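Drive trays and carriers: frequently asked questions

Applies to the Kaltari storage enclosure and the Bredska spares kit. Maintained by Gönül Taşdemir, Trustholm storage support.

Is a tray the same thing as a carrier?
In our parts list, yes. Older packing slips say "carrier" and newer ones say "tray". Order by part number and ignore the name.

Are drives supplied in the tray?
Only if the order line says "populated". Trays ordered as spares ship empty.

Can I remove a drive while the enclosure is powered?
Yes, if the array is redundant and the drive has been marked offline in the management console. Confirm the slot number in the console before you release the latch. Wait 9 seconds after unlatching before drawing the tray fully out, so the platters can spin down.

Does this apply to solid-state drives?
No wait is needed for solid-state drives. The offline step still applies.

How should I hold a tray?
By the edges. Keep off the connector end and the circuit board side of the drive. Do not carry a populated tray by the latch.

The tray stops short of fully home. What now?
Take it out and check the following:
- the latch is fully open before insertion
- the drive screws are flush with the tray
- the tray is the right way up for that row
- nothing has fallen into the bay
Do not close the latch against resistance. A bent lever means a new tray.

Which screws fit?
The ones in the bag supplied with the tray. Longer screws can reach the drive housing and may void the drive warranty.

How many trays does the spares store hold?
The target is 300. Requests above that go through Taşdemir and are filled in July with the annual restock.

What is the stated life of the latch?
2,000 cycles on the first version and 3,300 on the current one. The version is molded into the underside of the lever.

Can I write on the drive label?
No. Put the asset sticker on the tray. Returned drives with marked labels are rejected by the supplier.

Do I need to clean the trays?
Dry cloth only. Solvents cloud the plastic.

What do the parts look like at the enclosure?

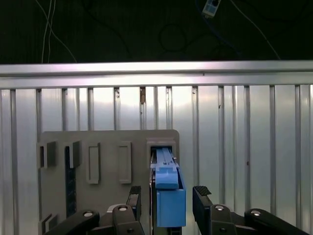
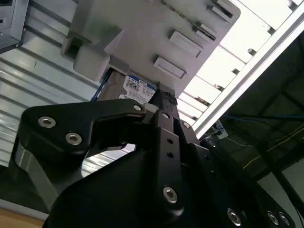
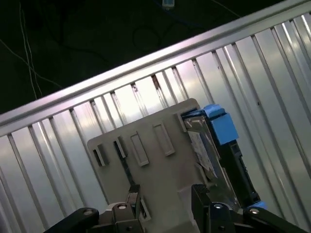

First: gray board with blue plastic component. Second: hard drive in its carrier. Third: gray plastic drive tray.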